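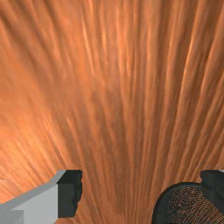 Water Use in a Shared Student House: Final Report

Home Projects Reports Water Group Contact

Last updated 14 January 2023

Background

We wanted to know where the water goes in a normal shared house. The house is on Orkstead Street, five people, two floors, one and a half baths. The bill comes every quarter and gets split evenly, and every quarter there is an argument about it. So the project more or less picked itself.

The course asked for a household resource study with at least one change tested in the middle. Most groups did electricity. Water looked easier because the house already has a meter by the front step. It was not easier. The lid of the meter box takes two people to lift and the dial fogs up.

Questions

Which uses take the most water in a week?
Do people know how much they use, before they are told?
Does a cheap change (shower heads, a leak fix) show up on the meter or does it get lost in the noise?

Method

Meter read every morning before anyone showered, written on a sheet taped inside the kitchen cabinet. 18 days before the change, 18 days after. Same months of the semester, no break weeks. We started a trial run in July to learn the meter, but only two people were living there then so none of it is used below.

Each person also kept a tally. Shower with start and stop time, toilet flushes, laundry loads, dishes by hand. The dishwasher has its own column. Tallies were on paper, we tried a phone form first and everyone forgot it by the second day. Paper next to the sink got filled in better.

Shower flow was measured with a bucket and a stopwatch. Three tries each, take the middle one. Same for the kitchen tap fully open. Toilet tank volume was taken off the label under the lid upstairs. Downstairs has no label so we turned off the supply, flushed, and refilled the tank from a measuring jug. Messy but it works.

The washer is a Hirnel, older than the rest of the appliances. We could not find a manual for it. Water per load was worked out from the meter by running one load with everything else in the house off, then doing it again the next week. The two readings were close enough that we used the average.

Before starting, everybody wrote down a guess of which use was biggest and sealed it in an envelope.

The change

Two things were done on the same day, which we know is not ideal. Upstairs shower head swapped for a low flow one (Samov, bought at the hardware store). Downstairs toilet flapper replaced. The flapper was leaking, we found out with food coloring in the tank — the bowl turned blue in a few minutes without a flush. We should of left a week between the two so the effects could be separated. There was no time left in the semester.

Results

Total for the first period was 3,236 gallons. That is for the whole house, all uses. The second period was lower by 102 gallons after we took out the weekend with visitors, and lower by less than that if you leave it in. Smaller than we hoped. We used the version without the visitors in the charts and both versions are in the appendix.

Order of uses, biggest first, before the change:

Showers
Toilets, both together
Laundry
Kitchen tap
Dishwasher
Everything else (teeth, plants, cleaning, one car wash)

After the change the order is the same. Toilets came down the most. Showers hardly moved, and looking at the tally sheets the reason is pretty clear. People stayed in longer. The new head uses less per minute but average shower time went up, and two people wrote "weak" in the margin next to there times. One person went back to using the downstairs shower, which still has the old head.

The envelopes: three out of five guessed laundry. One guessed showers, one guessed the dishwasher. Nobody put toilets first or second. The dishwasher guess was the furthest off, it was near the bottom in both periods, well under washing the same dishes by hand with the tap running.

Overnight readings

This part was not in the plan. Halfway through the first period we started reading the meter at midnight too, on nights when somebody was up. The dial was moving when everything was off. That was how the flapper leak was found. After the repair the overnight reading stayed flat on every night we checked except one, and on that one somebody got up for a glass of water and wrote it down.

If another group does this study, do the overnight reading on the first night. It costs nothing.

Problems with the data

Two mornings missing in the first period. We split the difference between the readings on either side.
The visitors, see above.
Tallies don't add up to the meter. They come out lower, always. Some of that is the leak but there is still a gap after the fix. Probably flushes people forgot to mark.
Two changes at once.
Everyone knew they were being measured. Can't fix that with a house this size.
A bucket is not a great instrument. The mark we used for full was a piece of tape and it slid.

Comparison

The Chan Hall group, who did the same study in a dorm suite, had a total of almost 2,000 for their first period with four people. We are higher per person. They have no laundry in the suite so it isn't a fair match, but even with our laundry taken out we are still above them. Their toilets are newer. We think that is most of it.

What we would do next

Replace the upstairs toilet, or at least ask the landlord.
Try a different shower head, one people will stay with.
One change at a time with a gap in between.
Run it for a full billing quarter so it can be checked against the bill — right now our numbers and the bill cover different dates and can't be lined up.

Costs

Shower head, flapper, food coloring (already in the house), a roll of tape. Split five ways. The landlord paid back the flapper.

Appendix A has the daily readings. Appendix B is the tally sheets, scanned, some pages are hard to read where they got wet.

Home Projects Reports Back to top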